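Wael Kabbaj has worked the sorting benches at Bouzid for 20 years, and he has heard the word "assist" used for a lot of machines. He used it himself when I called, then took it back.

"They told us it would assist," he said. "Assist who? I still have my two hands. What I don't have is the second person who used to stand across from me."

The company, which sorts and packs samples for food and toy suppliers, signed on with an automation outfit called Plinus last July. Plinus promised that handling small round goods, the stuff that bruises or rolls, could be taught to a machine by people wearing headsets. Bouzid put up a room for it. Kabbaj went over to watch. 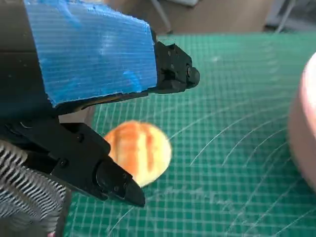
*The gripper at work over the cutting mat, with a small peach-colored piece between its fingers.*

He was not impressed by the pace. "I pick up a peach without thinking about it. I know if it's soft before I've closed my hand. This thing has to be taught what a peach is, and then you change the lamp and you teach it again."

I asked whether that wasn't an argument for patience. New hires are slow too. He laughed at that.

"A new hire asks me questions. A new hire eats lunch with me."

Management's case is that the dull work goes away and the people who did it move up. Of the six sorters on Kabbaj's old shift, five were offered training as operators. He says the pay is the same, and the slides from the Plinus briefing, which he kept, don't mention pay at all. They do mention a target of 69 items an hour. Kabbaj wants to know who picked that number and whether anyone has to stay late when it isn't met.

He did try a headset once.

"You stand there with your hands up, and there's nothing in them. No weight. My shoulders hurt by the break. At the bench my back hurt, so I guess that's progress — they moved it up a little."
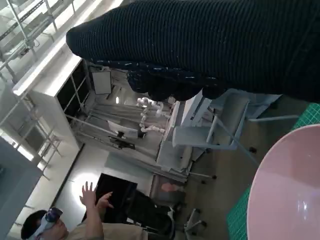
*A headset user, hands raised, in the same room as the bowl and mat.*

What bothers him more is the talk. Sorting was a job where you could chat across the table, and half of what he knows about the goods he learned that way. With a headset on, he says, you don't see who walked in.

The last outfit to pitch Bouzid, Cunitz, left behind a conveyor that the staff ended up feeding by hand. Kabbaj brings it up often. I can't say the new project will go the same way, and neither can he, but I did notice that no one I spoke with could tell me what happens to the operators once the teaching is done.

Kabbaj has turned down the training for now. His bench is still there, and he plans to be at it.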